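Ticket: Open day demo, door task in the simulator
Opened: October 27, 2025
Project: Stomer
Status: Open

Great turnout for the Burkedo visit — people loved the simulated room! One problem to log: the right arm keeps stalling on the green door knob. The left arm is fine. Time limit was 2000 steps.

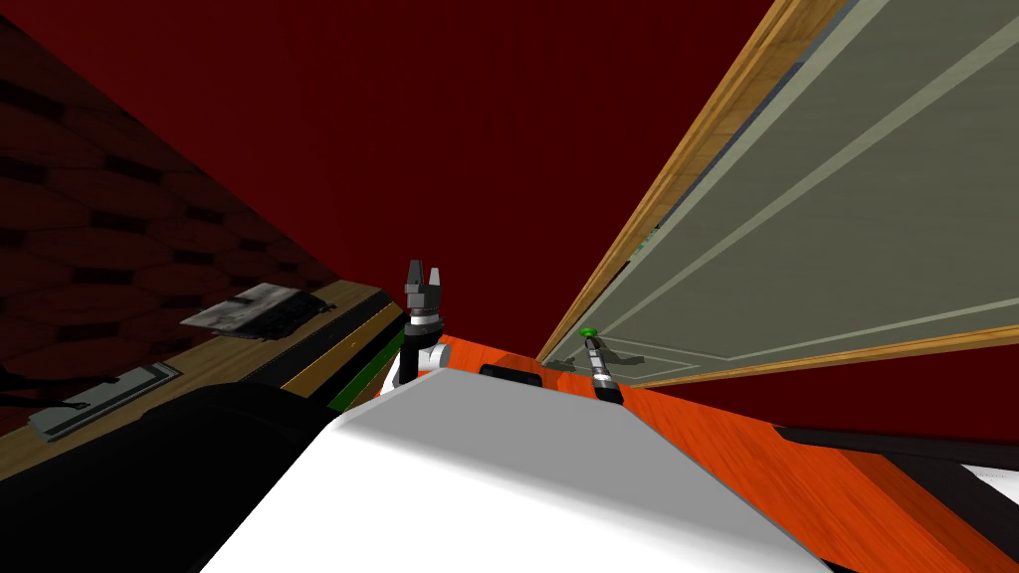

Tried so far

1. Restarted the Stomer viewer. No change.
2. Raised the limit to 3000 steps. It got the door open once, and the whole group cheered!
3. Loaded the older Lamix grasp settings. Worse.

Next: slow the right wrist down and rerun before the November visit. Can't wait to show this one again.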